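11/2/19, Brindgate shop notebook, robotics club

Picking up where the last page left off, with the pushing task for the Zilturgate challenge. The kids came in full of ideas (always a good sign!) and we spent the first stretch just arguing about the tip. The old one kept catching on the star points, so we're now on the plain dark rod with the rounded end, and I have to say I like it much better. It comes straight down and there's so little on it to snag.

We also settled the block set for the season: the cylinders, the stars, the cube, the triangle, the hexagon and that yellow one with the lobes that everybody wants to call the heart. Fine, it's the heart. Please write "heart" in the code comments too, so we all mean the same block.

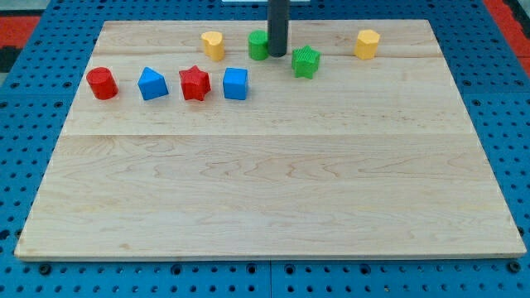 Notebook kept by the club mentor, Puvilau Robotics

Tip down close to the green cylinder, with the green star right beside it, and that's the pair that worries me. Any sideways push on the cylinder is going to want to take the star along for the ride. The yellow hexagon is off by itself on the right and makes a much kinder first target, so let's start the scripted pushes there and work back toward the crowd. The near half of the board is our goal area for now.

Settings, before I forget: speed 24, log file 3556. I had 900 in for the settle delay and the team talked me down to 838, and we'll see who was right, I suppose. I left both in the config with a note.

Still to do: send Mac Giolla the rod drawing, recheck the height over the seam in the board, and get the push script tidied up before the December meet.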